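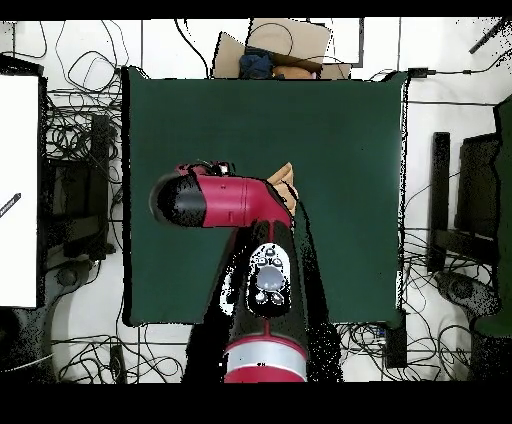

Tuning a two-step grasp for cloth in Skurnia

Before you start, you need a calibrated overhead camera and a working gripper node. I use Skurnia with the Talteck driver. If your camera transform is old, please calibrate again first.

Step 1. Get the cloth mask. Open the perception panel and set the color range by hand. A tan towel on a green surface separates well, but the arm can cover part of it. Turn on the arm filter, so red and black links are removed before the mask is made.

Step 2. Choose the grasp point. The default is the center of the mask. For a folded cloth this is a bad choice, the fingers take only the top layer. Set grasp_mode to "edge" and edge_offset to 18 mm.

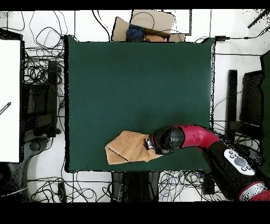 The planner will now approach the cloth from the side where the arm has the shortest path. If it refuses with "no valid approach", make the wrist limit wider by 10 degrees and plan again. Gordon Li found that more than this gives strange elbow positions.

Step 3. Close slowly. Set close_speed to 2 and keep the force limit low. When the force is reached, the controller waits and then lifts by roughly 3 cm. Do not shorten this wait, or the mask will be updated too early.
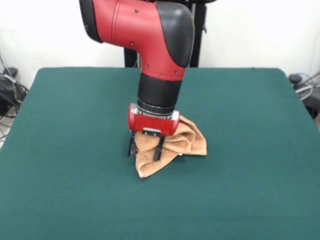
Gripper fingers in the towel, seen from the fixed camera.

Step 4. Check the log. The line "grasp_state" must change from CLOSING to HELD before the lift begins. If it stays on CLOSING, the force threshold is too high for thin cloth. Lower it a little and repeat from Step 2.

Thanks to Amrit Girard for correcting the parameter names.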